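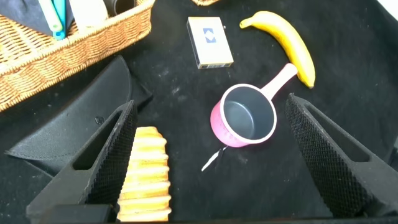
Two baskets, one black tablecloth

Welcome to the sorting gallery! I'm Delyth Edwards and I have far too much stuff for one kitchen, so every so often it all comes out onto a table and gets put back in a way that makes sense (to me, anyway). I've been posting these little galleries since August, and going by the emails there are plenty of you who like a good basket as much as I do. Click through at your leisure, and sorry in advance for the lint — black cloth picks up every speck and I gave up on the roller ages ago.

The small pink saucepan

My favourite colour in the whole lot. It's dark grey inside with a white rim and a long pale pink handle, and I'd happily own the full range if I had the cupboard for it. That's a ripe banana by the end of the handle, still a bit green at the stem.

The two baskets

Tan wicker with curved brown handles, and the same style for both, so they look tidy side by side. Household odds and ends go on the left, and the fruit, bottles and food on the right. I like the teal mug at the back with the lavender-lidded jar sitting on top of it — two colours I'd never have put together on purpose. The white bottle with the blue cap is the tallest thing on that side and I haven't found a way to make it sit lower. 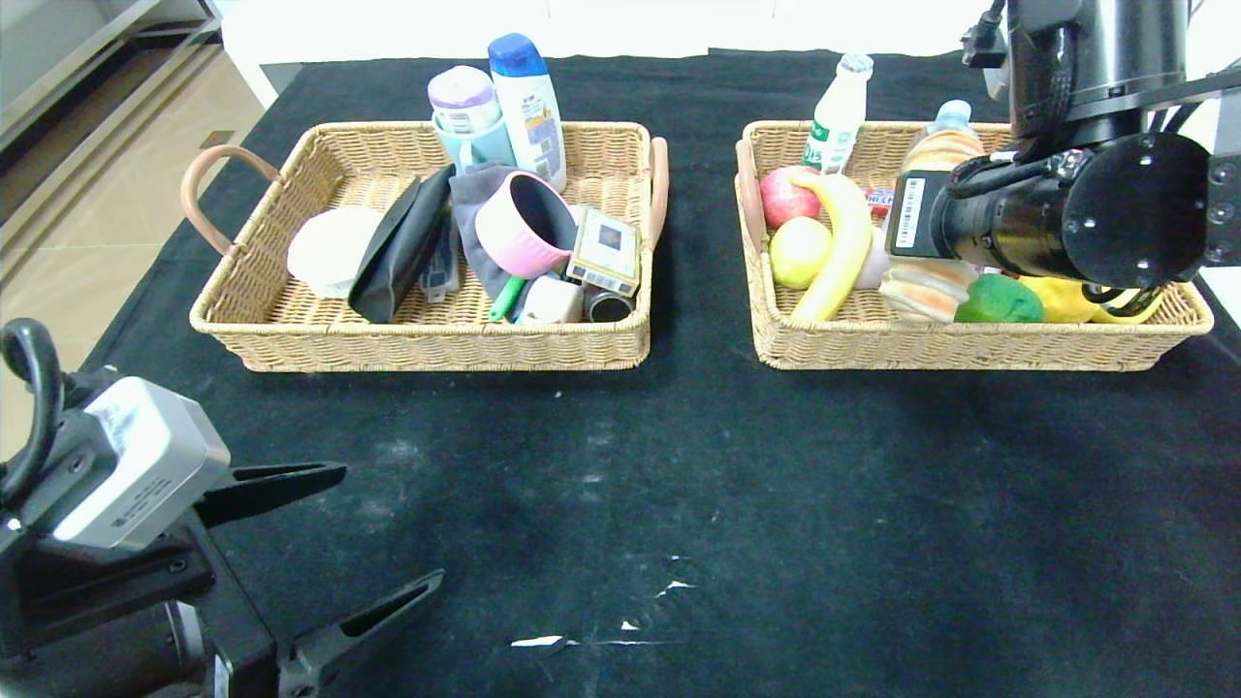

Where the baskets came from

Both are from Maddocks in Trastanside, up the back past the garden chairs. They were $26 each, and I went in for a doormat. I looked at the Ristov ones first but the handles felt flimsy, and I do a lot of carrying from kitchen to porch.

Next gallery

The tea towel drawer, heaven help me. I counted 107 last time and I've bought more. If you've got a folding method you swear by, send it along and I'll give it a go before I start. Older galleries are in the menu on the left, newest first.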